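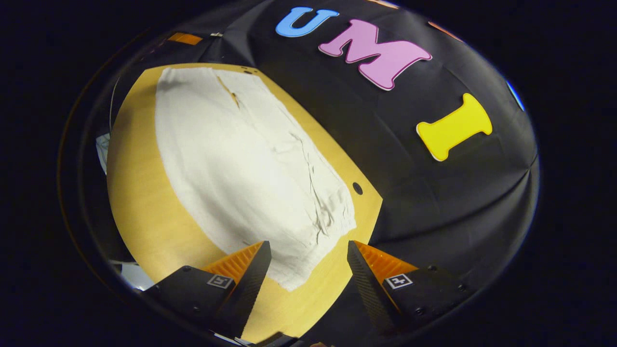 Chapter 6
Automatic Transmission Fluid

11 min read

An automatic transmission uses one fluid for several jobs. The fluid carries engine power through the torque converter, supplies the hydraulic pressure that applies the clutches, lubricates the gears and bearings, and carries heat to the cooler. Engine oil has an easier life in most respects, yet owners change it far more often. Many of the transmissions that come into a general repair shop with shifting complaints have never had the fluid changed at all.

This chapter covers what the fluid is made of, how it wears out, how to check its level and condition, and how to choose between a drain-and-fill and a full exchange. Valve body repair is left to Chapter 8. Students who have not yet read the section on planetary gearsets in Chapter 5 should do that first, as the terms are used here without further explanation.

6.1 A Shop Example

Kwadwo Sarpong runs the service desk at Loureiro, an independent garage in Sekcombe. In August a customer brought in a front-drive Tralow sedan with a six-speed automatic. The car hesitated when moved from Park to Drive, and the shift from second to third was harsh when cold. No warning light was on. The customer had been told by another shop that the transmission needed to be replaced.

The first technician to look at the car found the fluid level low. There was a slow leak at the right axle seal. The fluid was dark brown and smelled a little burnt, but it held no metal flakes. The seal was replaced, the pan was dropped, the filter was changed, and the unit was filled with the fluid named in the owner's manual. The car was driven until the transmission reached working temperature, and the level was set again. The hesitation was gone. The second-to-third shift was still firm for the first 80 miles, then settled as the control module relearned its shift timing.

Two points from this case come up again later in the chapter. A low level can produce the same complaints as a worn clutch pack, so the level is checked before anything else. And a transmission that shifts poorly right after service may need time, or a relearn procedure with a scan tool, before it can be judged.

6.2 What the Fluid Contains

Automatic transmission fluid, or ATF, starts with a base oil. The base may be refined from crude oil, made synthetically, or blended from both. The rest is the additive package, and most of the difference between one ATF and another is found there.

Friction modifiers control how the clutch plates grip as they come together. With too little modifier the plates grab and the driver feels a shudder. With too much, they slip and overheat. Detergents keep the valve bores clean. Antifoam agents matter more than students expect: foamy fluid compresses under pressure, and a clutch that depends on it will apply late or only partly. Seal conditioners keep the rubber parts from shrinking and hardening. Red or green dye is added so that leaks can be told apart from engine oil. Dye color says nothing about the specification, and two red fluids may be quite different.

Your email address is used only to send chapter updates. Subscribe to the newsletter | No thanks

6.3 Heat and Fluid Life

Most of the heat in a transmission comes from the torque converter, where fluid is sheared between the impeller and the turbine. Towing, stop-and-go traffic, and long grades all raise the temperature. As ATF gets hotter it oxidizes faster. The friction modifiers break down, varnish forms on the valves, and the seals begin to harden.

The practice vehicle for this unit is the Onitis wagon. Its data list shows transmission fluid temperature as a live reading. Record the reading at idle, after a short drive on level roads, and again after repeated stops. Keep these numbers. They will be needed for the worksheet at the end of Section 6.5.

6.4 Checking the Level

Some transmissions have a dipstick. Many newer ones have a check plug on the side or bottom of the case, and the level is read by letting fluid run from the open plug until it slows to a thin drip. Either way, the fluid must be within the temperature range given in the service information. ATF expands when it warms up, and a level set cold will read too high once the car has been driven.

Park the vehicle on level ground, or raise it evenly on a lift. With the engine running and your foot on the brake, move the selector slowly through every position and return it to Park. Leave the engine running unless the service information says to shut it off. A few manufacturers do call for that, so look it up each time.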